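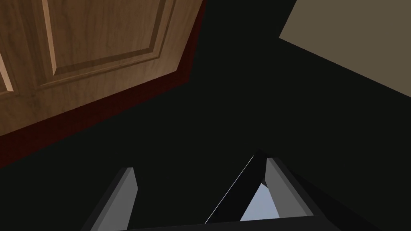
Raised panel with bevelled moulding, medium brown finish.

Clustell Interior Panel Doors
Supplied by Lolari Joinery Products

Clustell doors are made to order for houses, offices, schools and public buildings. The range is intended for internal use only. Customers requiring external or fire-rated doors should consult the separate Ferri catalogue, as the two ranges differ in construction and are not interchangeable.

Construction

Each door is built on a frame of solid stiles and rails, joined with glued dowels. The raised panels are fitted in grooves and left free to move a little within them. This allows for the ordinary swelling and shrinking of timber through the year, and the panels must not be pinned or glued in place by the installer. A narrow line of paler wood may appear beside the moulding during the heating season. It is a normal feature of panelled doors and is not treated as a fault under the guarantee.

Sizes

Doors are made in all standard widths and heights. Non-standard sizes are available at additional cost, and a drawing must be approved in writing by the customer before work begins. Up to 6 mm may be removed from each long edge on site. Trimming beyond this limit weakens the joints and will end the guarantee.

The bottom rail is 200 mm deep on all models. The minimum width supplied is 600 mm. Cupboard doors narrower than this can be quoted for separately, in a flat panel pattern only.

Finishes

The following finishes are offered:

Natural, clear lacquer
Medium brown, satin lacquer
Dark brown, satin lacquer
Primed for painting

Timber is a natural material and the grain will vary from one door to the next. Where several doors are to hang in the same corridor or room, they should be ordered together so that they can be selected for colour. Lolari cannot undertake to match doors supplied on an earlier order. Finish samples may be borrowed from any branch for up to two weeks against a small deposit.

Primed doors must receive a full paint system within 30 days of delivery. All six faces are to be painted, including the top and bottom edges and any area cut out for locks or hinges.

Delivery and storage

Doors are delivered flat, wrapped, with card protection at the corners. Two persons are required at the delivery address for unloading. Doors should be inspected on arrival and any damage reported within two working days. Claims made after a door has been hung, cut or painted cannot be accepted.

Doors must be stored flat on at least three level bearers in a dry and ventilated room. They should be kept clear of radiators and direct sunlight, and should not be brought into a building where plaster or screed is still drying. The wrapping should be opened 48 hours before hanging so that the timber can settle to the conditions of the room.

Hanging

Three hinges are required for every door. Pilot holes should be drilled for all screws. Locks and latches should be fitted in the lock stile and must not be cut into the joint between stile and rail; the position of the joints is marked on the top edge of the door in pencil. A gap of 3 mm is recommended at the head and sides. The gap at the floor will depend on the floor covering and on any ventilation requirements for the building.

Lolari does not offer a hanging service. A list of approved fitters is held at each branch.

Care

Lacquered doors should be wiped with a soft cloth, slightly damp, and dried at once. Dust tends to gather along the lower moulding of each panel and is best removed with a dry brush. Wax polish, bleach and scouring products should not be used. Light scratches in the satin finishes may be treated with Vonutau touch-up lacquer, available in matching shades from the spares counter.

Guarantee

Clustell doors are guaranteed for five years against faults in material and workmanship. Warping is assessed with the door unhung and laid on a level surface. The proof of purchase must be presented with any claim.

Ordering

Orders may be placed at any branch or through the trade office. Orders received by noon on Friday are entered in the following week's production. Trade accounts are handled by Fiorella Farina. Enquiries about non-standard sizes and drawings should be addressed to Taha Alaoui in the technical department.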